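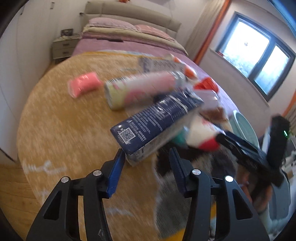

Figure 4.1 A tabletop task recorded with two hand-held grippers. Motion blur of this kind is common while the tool is moving.

Chapter 4
Gathering Examples

A learning system can only copy what it has been shown. Chapter 3 took the examples as given and dealt with how a model is fitted to them. We now go back a step and ask how the examples are made, who makes them, and which ones should be kept.

The table in Figure 4.1 stands in a bedroom, and the things on it are ordinary packets, bottles and a bowl. Much of the Vumari set, used in the exercises from here on, was gathered in homes like this. It holds 2,296 recordings. Adhiambo Nzioka, who planned the collection at Raltodby, asked each pair of collectors to work in sessions of 40 minutes and to change the layout of the table between takes.

Each recording is one example: a stream of pictures, together with the position of the tool and the opening of its fingers. Blurred pictures are a practical problem. A carton may be easy to make out while its printing is not, and a model trained only on sharp pictures will do badly when its own arm moves quickly. Section 4.3 compares two ways of dealing with this - dropping the worst pictures, or keeping them and slowing the collector down.

Before reading on, you should be comfortable with the notation in Section 2.4. Readers using the Hetari software will need more than 20 gigabytes of free disk space for the exercises.

4.1 What counts as one example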